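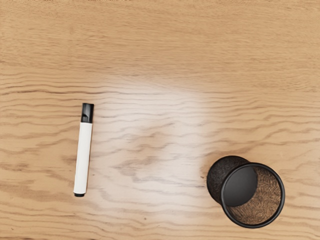

**Flimmont Puts Its Frozen Dumplings in Laxdal Stores**

*For release in March*

Flimmont, the family-owned maker of frozen dumplings and filled flatbreads, has signed a supply deal with the Laxdal grocery chain that will put its products in freezers well outside the three counties where people already know how to pronounce the name.

Under the agreement, Laxdal will carry 10 Flimmont lines, including the potato and onion dumpling, the beef and cabbage dumpling, and the spinach flatbread that the company's own sales team once voted to drop. It outsold everything else the following winter. The sales team has asked that this be left out of the announcement.

To keep up, Flimmont has added a second filling line at its plant. The new line turns out 4000 dumplings an hour, compared with 2000 on the old one, which will stay in service and is said to be taking the news well. The company has also moved its packing area to the other end of the building, closer to the loading dock. It had been at the far end since the plant opened, for reasons lost to history.

"We make dumplings, we freeze them, and we put them in a bag," the company said in a statement. "Laxdal asked whether we had a brand story. We sent them a case of the beef and cabbage and they called back the next morning."

The range will be sold under the Jokidetti label, a name Flimmont has used since its first market stall. It doesn't mean anything in any language the company has checked. A design agency recently recommended replacing it with something shorter and more "ownable." The agency's report runs longer than the Flimmont employee handbook, and the name is staying.

Bags have been redesigned for the larger stores. Cooking directions are now on the back in type that can be read without a flashlight, and the serving suggestion no longer includes parsley, which did not come in the bag and had led to letters.

Deliveries will be handled by Elano, the refrigerated haulage firm that already serves Flimmont's smaller accounts. Independent grocers who have stocked the range from the beginning will keep their current prices and delivery slots, including the store that insists on 6 a.m.

A mushroom dumpling is in testing. Flimmont expects to have it ready for fall, and declined to say how many versions the staff lunchroom has eaten so far.

Trade buyers can request samples and a price list from the Flimmont sales office. Please allow freezer space.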